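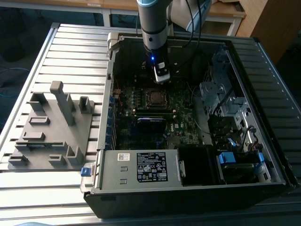 Every robot cell that takes computers apart should have a written rule for when the arm is allowed to give up. I've been saying this since May to anyone who'll stand still, and I'm going to say it here too, because I think it's the most exciting dull idea in our trade!

We love writing rules about speed and force. Good, keep them. But a used desktop PC is a wonderfully awkward thing. Screws get swapped, clips go brittle, cables end up wherever the last owner shoved them. Sooner or later the gripper meets a memory module that doesn't want to move, and what happens next is usually buried in somebody's code.

At Wastlow, Ruth Blackburn put it on paper. Her rule fits on one page: 2 tries at any part, then the arm backs straight out, the light changes, and a person takes a look. The reason gets logged in plain words. "Clip broken" is fine. "Error 57" isn't. After 300 machines she had a log that anyone on the floor could read, and the designers at Lambert used it to rework their fixture plate (they moved a single post, and the cable snags mostly stopped).

Jiahui Xiong argues that a fixed number of tries is crude and that a smart system should judge for itself. Maybe one day. I'd still want the number written down, where the night shift can see it and argue with it.

And please, let the people who clear the jams write the first draft. Give them 10 days with the cell and a pencil. The draft I saw from Zukthorpe had coffee on it and was better than any safety binder I own. Carol Dawber has offered to collect others and share them, so if your shop has a rule like this, even a scribbled one, send her a copy.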